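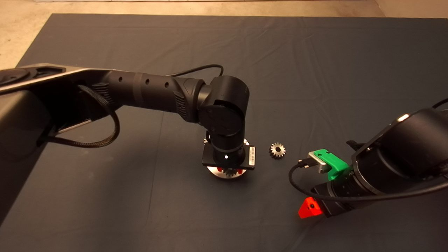
Sturnton, 22 May 2023

Can a Robot Do Your Chores Yet? We Asked Ours to Put Gears on Pegs

Hi from all of us at Zila! Every time I tell people what we do at our shop in Sturnton, they ask when the robot is coming over to fold the towels. Not this year, sorry. But today we're opening up Cader, our program for finding out which everyday jobs two robot arms can handle, and I'm pretty excited about it.

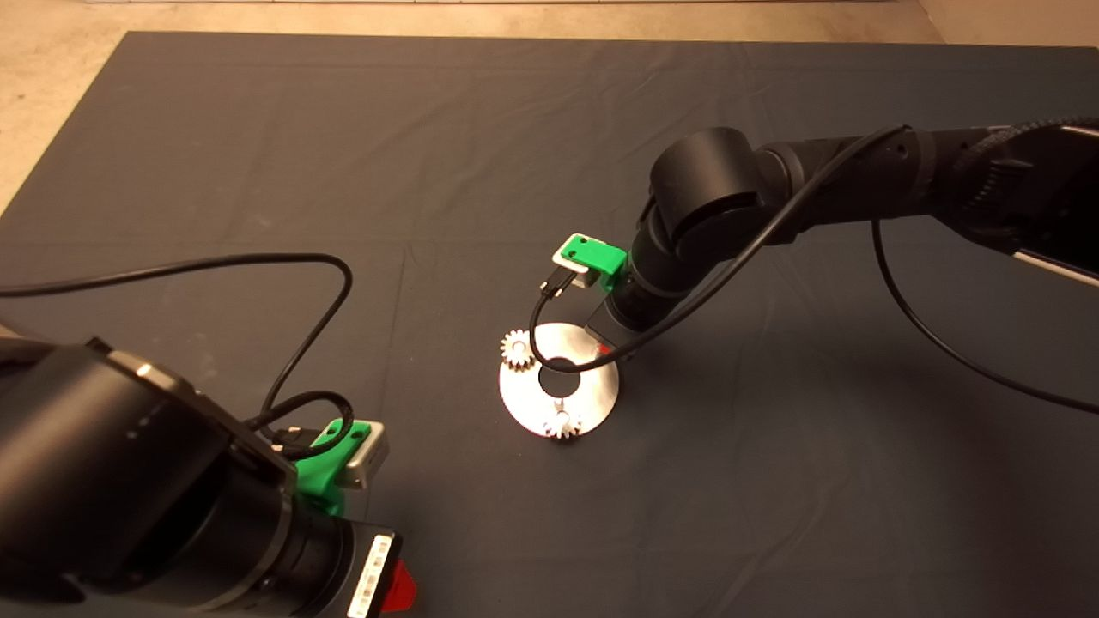
We went with small assembly work first because it's the kind of thing people do at a bench all day long, and it's pickier than it looks. You grab a part, you turn it the right way, you set it down where it belongs. My kid could do it in 5 seconds (and then lose the part).
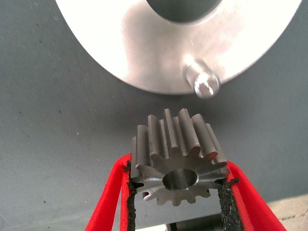

What we're testing next

Over 60 days we'll run 1000 tries at gear assembly, then move on to sorting screws and, yes, towels. Our partner shop, Shi, will try the same jobs on its own floor starting in July.

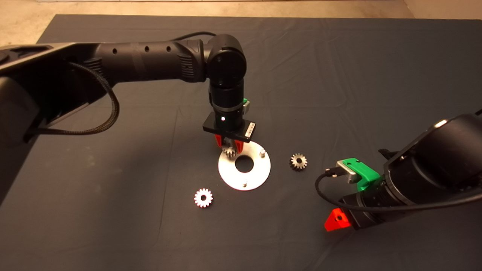 My own guess is that shops will get real help well before kitchens do. A shop can decide where things go, and a kitchen changes every time somebody makes a sandwich. Even with a plate, two upright pegs and a gear already in the fingers, there's still the lining up to do, and the other gears are lying out on the cloth waiting for their turn. Now picture that with a sink full of forks!

Shops that want to send us a chore to try can write to the Cader desk at Zila in Sturnton. Boring ones are very welcome.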